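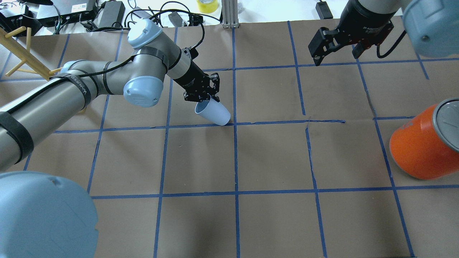
Blue tape, brown paper, white cup.

1 min read
Print | E-mail

I have opinions about mug trees now. It's what October does to a person. Mugs in a cupboard are invisible, and mugs on a tree are decor – dusty decor, in my kitchen.

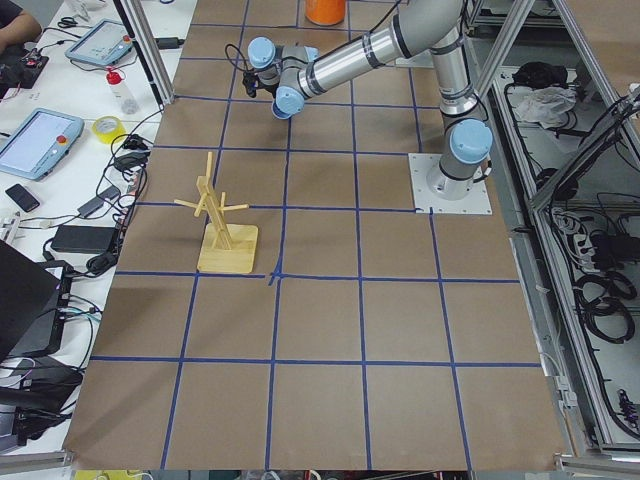
Posted under: Wonton Social Club, Kitchen Things

Pale wood, short pegs, nothing on it. I like it best this way. Teemu Partanen owns 9 mugs and says a bare tree is a coat rack for mice. He's coming Wednesday and can bring his own cup.

Recent posts
The Brisier kettle, year 2
Shelf paper regrets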